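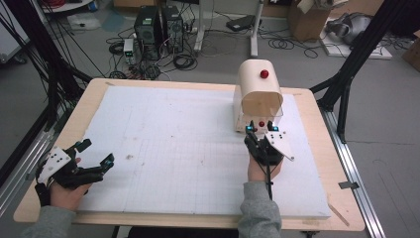 Equipment plan, second half – notes before the budget meeting

Tuesday, June 13, 2023

Iulian Costache wants a second pair of wearable grippers on order before the July cut-off. I said I'd write down why I'm not convinced, so that we argue about it on paper first.

The Lukico quote came back at 2,402 per pair, with the white mounting plates and the fingertip lights included and cabling charged separately. I don't like the cabling being separate. Last time that line was left open and we paid for it out of consumables. Asked them to requote with everything in one figure, no reply yet.

Ukeck will do the pair for less but quotes 13 weeks. Thirteen weeks from a firm whose last delivery note had the wrong address on it. I would put that down as autumn and plan without them.

Iulian's case is that one pair means one person at the table, and everyone else waits. True, but the booking sheet shows 69 hours used last month, and a good part of that was people setting up. A second pair doesn't shorten setting up. It gives us two people setting up, on the same floor, with the same cables. Anyone who wants to see what the floor is like now can walk round behind the table to the two computer towers and try to trace one lead from end to end.
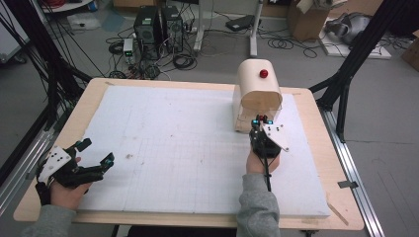 2 min read

Things I would pay for first:

Cable covers and proper labels. Cheap, dull, and I have asked for them before.

A new foam board. The one on the table is scuffed and marked, and I'd like a clean grid before we start comparing sessions. Eston sell them cut to size.

Spare parts for the arched cream piece with the clear front. We have one. If the clear part cracks, that task stops, and nobody has costed a replacement. Đorđević made the original and should be able to price another without much fuss – will ring them.

A shelf for the bench supply, which lives on the floor.

None of this looks good on a slide, I know. The grippers do, and I suspect that's half the reason they are top of the list.

What would change my mind: a booking sheet that separates setup from working time, kept until the end of July, and a Lukico price with the cables in it. If the working hours alone fill the week, I'll sign for the second pair and say so here.

To do: chase Lukico, ring Đorđević, add the setup column to the sheet. Iulian to reply underneath.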